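Kunau build, progress report for the Stekton small grants desk
2026-02-07

Hi Brenda,

You asked for something short this time, so I'll try! The big news is that the second gripper is finished and I've stopped taking it apart every evening. The new shell closes properly, the screws bite, and the finger no longer rattles when I swing my arm (that one drove me nuts from October on). I printed 5 fingers before I had one I liked, and I've kept the rejects in case you want to see how bad the early ones were.

Most of my time at the workshop now goes into reaching for things at awkward heights. The water dispenser is my favorite, with a tap that sits low and not much to aim at. 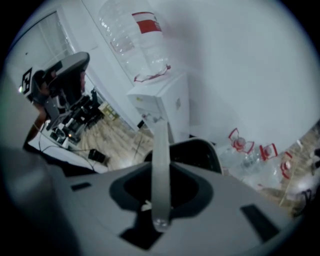
Gripper finger up at the dispenser, just under the tap.

On money: of the 1,000 you gave us, 700 is spent, nearly all of it on filament, motors and the camera mount from Clindis. The rest is set aside for spare cables – I go through them faster than I'd like – and a better set of straps.

I've also moved on to working with both grippers together, each with its own marker cube. It's a lot more tiring than I planned for, and my left wrist complains before my right one does. I want to shave down the handles before I do anything longer.
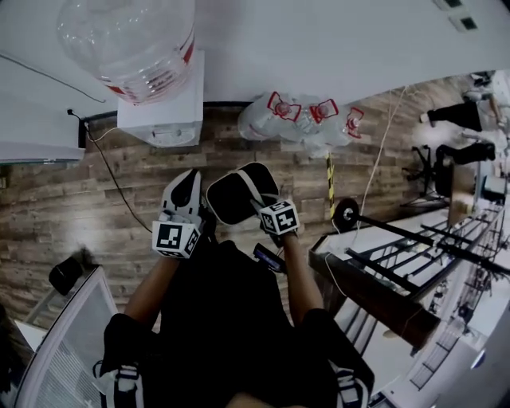 Yamila Huenchumán thinks the handles can wait and that I should sort out the tracking first, as lighter grips won't help if the software keeps losing a cube whenever I turn my wrists inward. I'm going to try her order of doing things for the next round and see how far I get.

Receipts are in the Koo folder, except the one for the motors, which I still owe you.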